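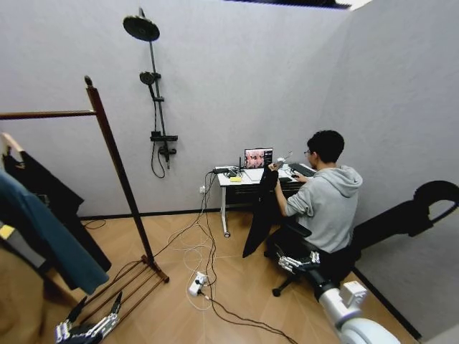
Setting up a room with no closet

Updated 15 Oct 2026

Moved into a place on Damow Street in April. $724 a month, one room, decent window, no closet. Not a small closet. None. Landlord said the last person "used boxes." I used boxes too for a while and hated it, everything came out looking slept in.

So this is how I got it sorted over one weekend. $177 all in, and that includes a drill bit I broke. Going fast, it's a work night.

What you need

Tape measure
Painter's tape
A freestanding rack, wood or metal
Wooden hangers, the thick kind for coats
Two low bins with lids
Felt pads
A lamp or clip light
Trash bags, at least three

Step 1. Get everything out

All of it on the bed. Winter stuff, gym stuff, the bag from under the desk. If it's on the bed you have to finish before you can sleep, this is the only trick that has ever worked on me.

Three piles. Hangs, folds, goes. Don't try things on. If you have to try it on to decide, it goes in the goes pile, or put it in a bag with a date on it and look again next season. Mine was two trash bags of goes and I still think I kept to much.

Step 2. Tape the floor

Before you buy anything. Mark out where the rack will stand with painter's tape and live with it for a day. Walk to the desk. Open the door all the way. Pull your chair out like you normally do, not the polite way.

Allow about 20 inches of depth for adult clothes on hangers. The rack itself is skinnier than that, but sleeves stick out and so do shoulders. I forgot this the first time and my desk chair caught a sleeve every time I rolled back.

Keep it clear of the heater. Out of direct sun too if you can, I have a navy jacket that is now navy on one side only.

Step 3. Pick the rack

I looked at two. The Badetti is metal, on wheels, goes together in no time. Wobbles. Fine for shirts. The Flimis is wood with a fixed rail and a shelf down low, heavier, annoying to build alone, doesn't move once it's loaded. Got the Flimis. If you move every year get the wheels one.

Things to check in the store:

Push the rail sideways with one hand. Any lean at all, it'll be worse with coats on.
Look at how the posts join the feet. Bolts good, push-in pegs less good.
Rail height. Measure your longest coat, add the hanger, then add a bit.

Put felt pads on the feet before you stand it up. Not after. I did after.

Step 4. Load it
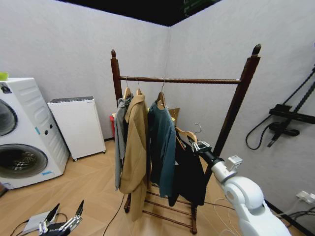 Order matters more than people think. Group by how heavy and how often, not by color, color looks great for two days. A hoodie you grab every morning goes at the end nearest where you stand. And leave some rail free, like this one in the corner with the right half of the rod bare and the hangers all over on the left. The free part is where tomorrow's clothes go, or a guest's coat, or the shirt that is not clean but not laundry either. Fill the whole rail on day one and you'll be back to the chair by Friday. If your rack leans when it's loaded on one side only, shift the heaviest coat toward the middle and check the bolts again.

Some rules I stick to:

One thing per hanger. Doubling up is how stuff disapears.
Hooks all facing the same way.
Zip jackets halfway so they hang straight.
Knits don't hang. Fold them. Shoulders go pointy otherwise.
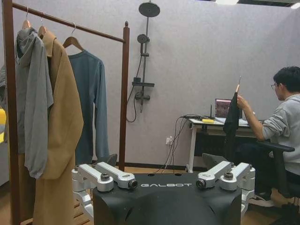

Long coats need their own spot. Don't put bins right under them or the hem bunches up and you get a crease you can't steam out. Bins go under the short stuff, shirts and light jackets, where there's dead space anyway. If your rack has a low shelf use it for shoes or one bin, but only where the hems clear it.

And hoodies, pull the hood out flat once they're on the hanger. They dry funny if you hang them damp with the hood balled up.

Step 5. Folded stuff

Two bins. That's the limit. One for now, one for the other season, swap in April and again when it gets cold. Label the short side, you will only ever see the short side.

T-shirts stood up on edge like files. Socks loose, life is short. Bedding doesn't go in the bins, it goes in the pillowcase of it's own set and under the bed.

Step 6. Light

Skipped this at first. Mistake. Corners are dark and you end up wearing one black sock one blue. I clipped a Tran lamp to the bookshelf and aimed it at the rail, 600 lumens, warm white, plenty. Keep the bulb away from fabric, LED or not.

Step 7. Keeping it up

Sunday, five minutes. Anything on the chair gets hung or washed. Run a cloth along the top of the rail, open racks get dusty and it lands on shoulders. Stuff you hardly wear, put a cotton cover over it, an old pillowcase with a hole cut for the hook does the job.

Moths: cedar blocks, sand them lightly when they stop smelling. Check wool under the collar.

If the room's damp

Leave a gap between the clothes and the wall, a hand's width or so. Outside walls are the worst. Window open while you shower if the bathroom's attached. Never hang wet laundry on the same rail, get a separate drying rack, the cheap folding ones are fine and go flat behind the door.

Will add the drawer divider thing when I've built it. Wood's cut, glue isn't here yet.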